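4. Instalação e primeira utilização do cofre de chaves Omlow

O cofre Omlow serve para deixar as chaves de uma casa ou de um anexo junto à porta de entrada. Antes de começar, leia esta secção até ao fim. A montagem pede uma broca de 7 mm, um nível e uma chave de fendas.

4.1 Fixação na parede

1. Escolha uma parede de tijolo ou betão, abrigada da chuva.
2. Encoste o cofre à parede, com a porta aberta, e marque os 4 furos com um lápis.
3. Fure e introduza as buchas até ficarem ao nível do reboco.
4. Aperte os parafusos em cruz, primeiro com pouca força e depois até ao fim.

Cuidado: verifique se não passam cabos elétricos ou canos atrás do local marcado.

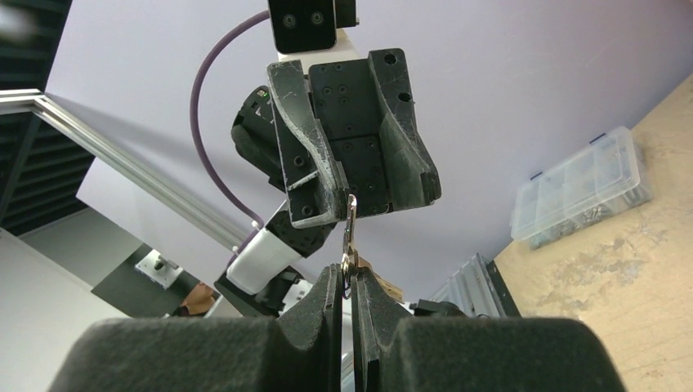 4.2 Definição do código

1. Com a porta aberta, empurre a patilha interior para a direita.
2. Rode os discos até ao código desejado.
3. Volte a patilha à posição inicial e experimente o código duas vezes antes de fechar a porta.

Nota: o código de fábrica é igual em todos os cofres. Mude-o no primeiro dia – mesmo que o cofre ainda esteja vazio.
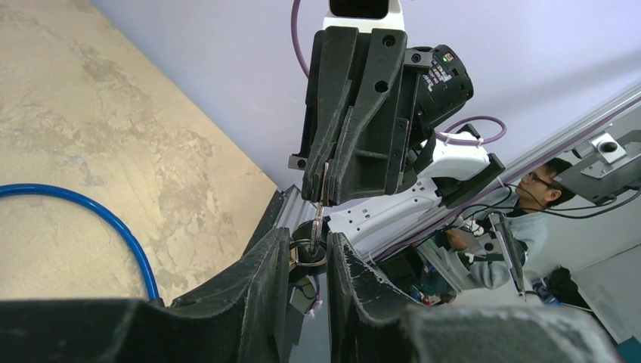

O que devo fazer se me esquecer do código?

Peça um código de abertura à assistência da Mumberg, indicando o número de série gravado na parte de trás da porta. Convém copiar este número antes da fixação, porque depois a placa fica difícil de ler. O pedido é tratado por Bronwyn Ellery e a sua equipa, e a resposta chega por carta.

4.3 Manutenção

Limpe os discos com um pano seco e aplique grafite em pó de 12 em 12 meses.

Cuidado: não utilize óleo, que agarra o pó e prende os discos. 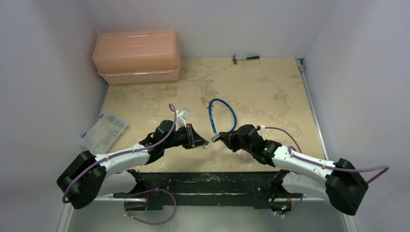 As peças que sobram da montagem devem ficar juntas e longe da humidade. Guarde os parafusos de reserva, a tampa dos discos e a folha do número de série no mesmo sítio. Uma caixa de ferramentas de plástico translúcido, como a de cor de pêssego no canto do fundo, é suficiente para isto. Não guarde nela a folha com o código.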